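Gripper trial, folding cell -- checks before power-up, with comments
Site: Rudau workshop
Under comparison: Drasico angular jaws against Vasić flat pads
Round: second, December

1. Emergency stop pressed and released, both arms drop out. OK
Comment: Lovely and crisp this time. Please do press it properly and don't just look at it, even if you're only back from a cup of tea.

2. Base plate bolts tight, left and right. OK
Comment: Right side took a small nip with the long key. I'd like it looked at again after the next 300 folds.

3. Cables clear of the joints through the whole reach. OK, WITH NOTE
Comment: I ran both arms slowly from one end of their travel to the other and nothing snagged, but I'm still a little fussy about the loop on the left. If you re-tie it, leave plenty of slack at the forearm -- we were too mean with it in the first round.

4. Jaws matched side to side and closing square. OK
Comment: Drasico jaws on for this half of the trial. They pick up a single layer of cotton very nicely, I must say, though they can be greedy at a thick hem.

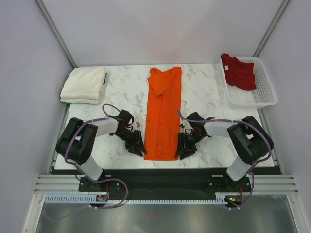
5. Closing force set the same for both makes. OK
Comment: Set to 222 on the Drendby controller, and it must stay at 222 when the Vasić pads go on, or we shall be comparing two settings and learning nothing about the grippers at all. I know it's tempting to fiddle!

6. Jaw tips free of burrs and lint. OK
Comment: Wiped with a dry cloth. Fingertip test done with the power off, please and thank you.

7. Cycle counter read and written down. OK
Comment: 2,023 at the start. Jaws are due a proper inspection every 2,000, so that one is a touch late and I've put it in for this afternoon.

8. Side panels fixed, no loose screws. OK
Comment: None found.

9. Vasić pads checked and bagged for the changeover. NOT DONE
Comment: One pad has a lifted corner. Replacement asked for, so the changeover waits until it comes.

Result: fit to run with the Drasico jaws only. Item 9 stays open.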